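In Defense of the Small Teapot

July 12, 2018

My kitchen has had a teapot in it for as long as I have had a kitchen, and for most of those years it was the wrong one. It was a big white pot that held enough for six people. It came in a boxed set from Lustier, the department store that used to be out by the highway, and it was used when company came. The rest of the time I put a bag in a mug, poured water on it, and forgot to take the bag out.

In June I gave the big pot away. I want to make a case for doing the same, and for getting a small clay pot and two cups in its place. I don't sell tea or teapots. I have just come to believe that most homes own the wrong size, and that the size is the main reason the pot sits in a cupboard.

A small pot, by my meaning, is one that fills two cups and is then empty or close to it. Mine is reddish-brown and squat. It takes up about as much of the table as a grapefruit would, and the cups stand close by, so the whole business fits in front of one person with room left over for a newspaper.

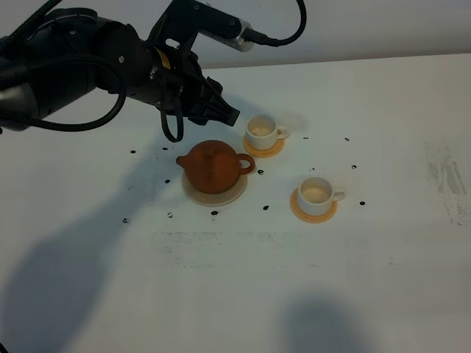

The trouble with the big pot

A big pot has to be filled to be any good. If you make two cups in a pot meant for eight, the water spreads thin over the bottom and loses its heat to all that china. So you fill it. Then you drink your two cups, and the rest sits on the leaves and turns bitter. By the time you come back it's cold. You pour it down the sink and wash a large, awkward thing that doesn't fit in the rack.

After a month of that, anyone would go back to the mug. I did, and I don't think it was laziness. The pot was asking me to make a party's worth of tea on a Tuesday morning.

People tell me a tea cozy solves this. It keeps the tea hot, I will give it that. It also keeps the tea stewing, and hot bitter tea is no improvement. Others take the leaves out in a basket after a few minutes. That works, but then you are holding a dripping basket and looking for a place to put it, and you still have six cups of tea to get through.

Pouring should be something you do at the table

I feel more strongly about this part than the rest. Tea made in a mug is made at the counter, standing up, next to the dish soap. Tea made in a small pot is poured where you sit. You tip the pot, watch the stream, and stop when the cup is as full as you want it. It takes a few seconds, and you have to pay attention for those few seconds or you will have tea on the table.

A short spout helps. My first small pot was bought cheap from a catalog called Clisent, and it had a long, thin spout that looked elegant and dribbled down its own front every time. A short spout lets you bring the pot right down to the cup. I would look at the spout before I looked at anything else, including the color and the price.

Color tells you something too, and this is where white cups earn their place. The first part of a pour is often pale amber. Let the pot stand longer and you get a dark reddish-brown. In a white cup the difference is plain, and you can decide who gets which. In a dark blue mug you find out by drinking it.

I'm told the proper method is to go back and forth between the cups, a little in each, so that both come out the same strength. I do this when I remember. When I don't, the person who likes it weak gets the first cup and the person who likes it strong gets the second, and there have been no complaints at my table so far.

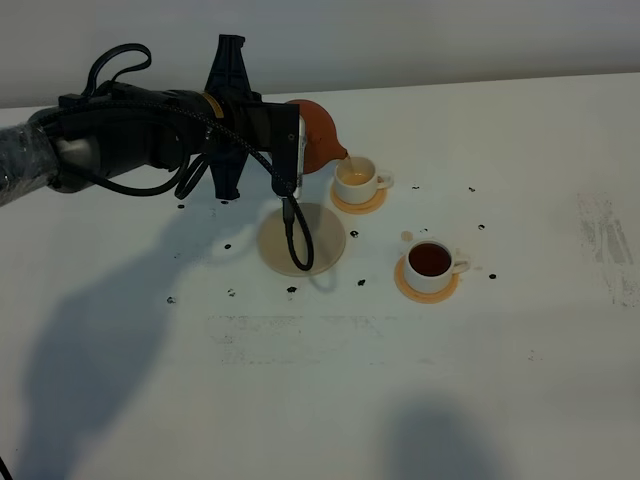
What to buy and what to leave in the store

I spent $30 on my pot and $19 on the cups, at a shop called Massawe that mostly carries rice and dried goods and keeps its dishes on a back shelf. That is more than a mug costs. It is a good deal less than most of what I have bought for that kitchen and stopped using.

You need the pot and 2 cups. You need something for the pot to stand on, and a saucer with a wide rim is best, because drips collect there. You need coasters. I like round ones in a color that doesn't match anything, orange in my case, as they are easy to spot when one has wandered into the living room.

You don't need a tray with a drain in it, a bamboo scoop, a special towel, or a thermometer. I once looked up a complete tea service on the Ollby website and it came to $1,219. I'm sure it is very nice. I can't think of a person who would be relaxed while using it.

Clay or china is a matter of taste. I prefer clay for the plain reason that it has a dull surface and doesn't show fingerprints. Some people say that a clay pot takes on the flavor of the tea over the years and should be kept to a single kind. I have not had mine long enough to say. I rinse it with hot water, leave the soap out of it, and let it dry with the lid off.

Handles matter more than people expect. A small pot has a small handle, and if you can't get a finger through it comfortably in the store, you won't be able to do it with hot tea inside. The same goes for the cups. Pick them up before you pay for them.

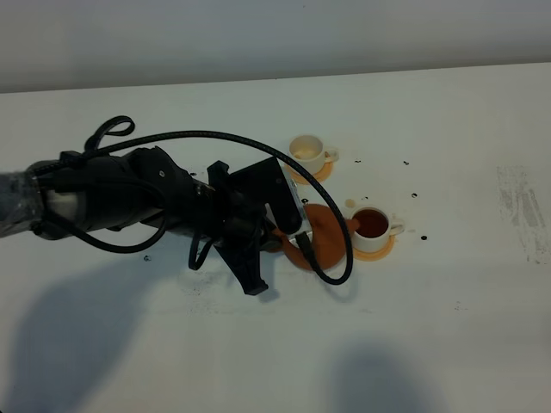 I also think a lid should have a knob you can pinch. Flat lids look modern, and they come off with a fingernail or not at all. When the pot is tipped far over to get the last of the tea out, you will want to hold the lid down with something, and a knob gives you a place to put your finger.

The objections I hear

The first is that two cups aren't enough when guests come. That is true if you have five guests. But how often do you? Most of my visitors come one at a time, and they sit for an hour. We make one small pot, then add hot water and make another from the same leaves, and often a third. Each round is fresh and hot. Getting up to put the kettle on again is a natural break in the talk, and some people are grateful for one. For the two or three times a year when the house is full, I make coffee.

The second objection is the mess. I won't argue much here. Loose tea gets around. The leaves are small and dark, and on a white tabletop every one of them shows. If you fill the cups nearly to the brim, as I tend to, you will also leave a drip or two, and black tea leaves an orange stain if you let it dry.
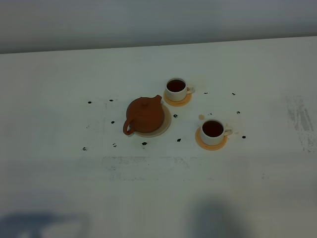 I wipe the table once, at the end, with a damp cloth. It takes less time than scrubbing the ring out of a mug that has held a forgotten tea bag since breakfast. If the stain has set, a little baking soda will lift it. I used to jump up and wipe after every pour, and I have stopped, as it made my guests sit very straight and hold their cups with both hands.

The third objection is that it's slower. It is, by a few minutes. I timed the mug method against the pot one morning and then decided I didn't care about the result. The minutes are spent sitting down.

As for the big white pot, it went to a church hall, where it is filled to the top every week and emptied by people who want it. That is the right job for a pot of that size. Mine stays out on the table now, with the lid off until it dries, and I haven't cleared a space for it in the cupboard.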